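Search this site Enter keywords Go
Print this page | E-mail this page

Tratwood Towel Folding Set – README and working rules

Version 2 of the set. Read this file before you load anything, and read the section on rejects before you write to us about missing episode numbers.

Contents

The set holds 1328 recorded episodes of two tabletop arms handling terry cloth. Each episode has its own folder with the joint log, the video files and a short text note from whoever was at the controls. Episodes are numbered in the order they were recorded. Gaps in the numbering are rejects and were left in on purpose.

Joint values are in degrees. Gripper values run from closed to open and were not rescaled between arms, so check the calibration file before you compare left with right. Times are in seconds from the start of the episode.

Grasp rules

Take hold of cloth by a fold or an edge. A grasp on the flat pile is allowed only to start a fold, and the note has to say so.

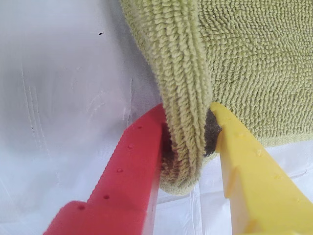
Close until the fabric stops sliding, then stop. Operators tend to squeeze harder when they are tired, and it shows up in the motor current long before anyone sees it on video. If the current stays at its limit for more than a moment, open, back off and try again. The second try belongs to the same episode. Do not cut the first one out.

Never pull against the other arm to flatten a wrinkle. Lay the cloth down, let go with one side, and smooth with a single finger.

Setup rules

Both bases are clamped before the motors get power. Check each clamp by hand at the start of a session and again after any collision, however light. Cables must have enough slack for the full reach of the arm – no tape across a joint, and no cable left under the cloth.

The cover sheet stays on the table through a whole session. Small creases in it are fine and we do not smooth them between episodes. If the sheet shifts enough to drag the cloth, end the episode and mark it.
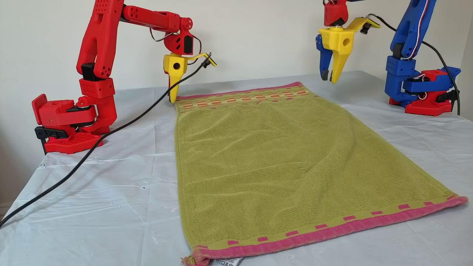 Dragica Golob

I keep the rules and this file. Beathag Nisbet keeps the recording software, which is a branch of Skenix, and questions about file formats should go to her. The first draft of the rules was two pages long and mostly concerned what to do after something broke. The present one came out of a review in July, when we went back through the notes and found that the same few habits caused most of the rejects.

An episode is rejected if a person's hand enters the work area while the motors are on, if a log is missing or short, or if the operator's note is blank. A failed fold is kept. It gets the label "fail" and stays in the main folder with the others.
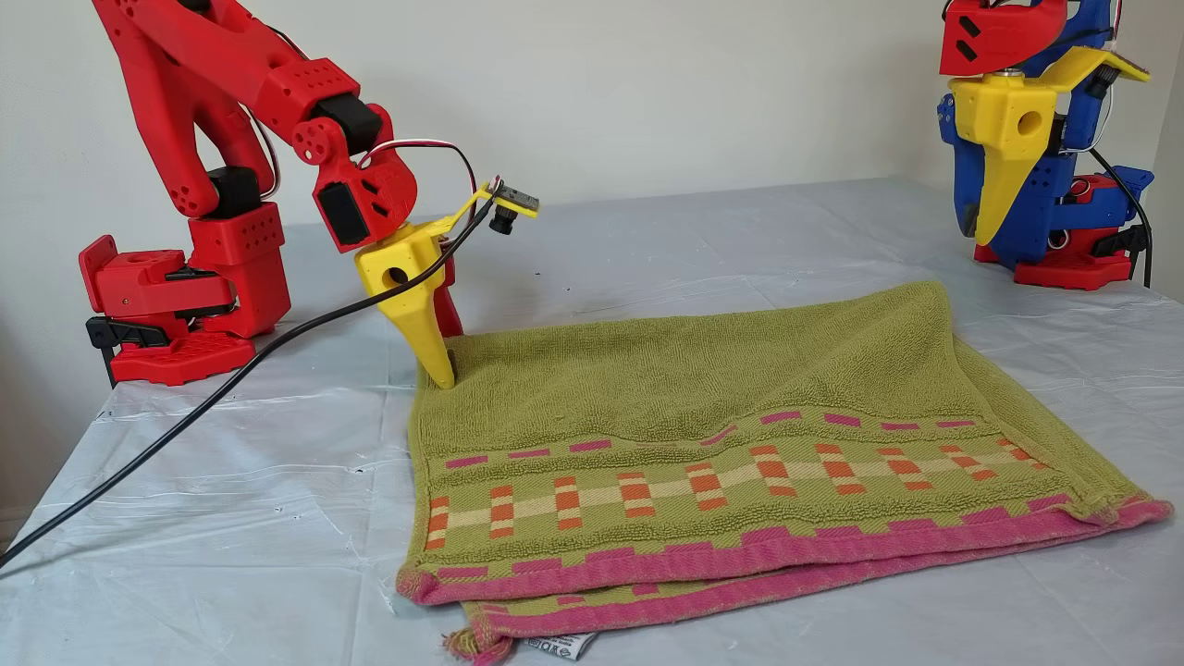

Labels for contact are set per arm and per finger. Version 1 had a single yes/no value for the whole station, and it was close to useless for anyone studying how the two sides share a task. Under the present rule, a jaw counts as "in contact" when it touches cloth, whether or not it is gripping. With the left arm's yellow jaw pressed into the towel near its upper left corner and the right arm's yellow jaw hanging clear above the table, the left jaw is labeled as contact and the right one as free. "Free" says nothing about whether the arm is moving. A waiting arm still has its motors on and still counts as live for the safety rules below.

Safety rules

One operator, one spotter. The spotter has the stop switch and does nothing else. Stop first and explain afterward.

No sleeves, lanyards or loose hair inside reach of either arm. Swap cloths only with the power off. Foam pads are checked before each session and replaced when they start to peel.

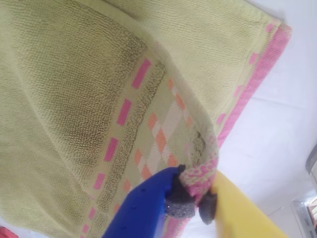 Keep cloth type fixed within a batch. A batch is at most 49 episodes, after which both arms are sent home and recalibrated. We tried longer batches at Gourlay and the right arm drifted enough by the end that we had to drop the last part of each.

Known problems

Roughly 9 episodes in the early batches have the left and right logs swapped. They are listed in swapped.txt and have not been fixed, so that older results can be repeated. The loader from Getimik does not read that file. Swap them yourself after loading.

Notes written before the July review use "corner" for both corners and short edges. Treat them with care.

Corrections go to Dragica Golob, with the episode number in the subject line.

Print this page | E-mail this page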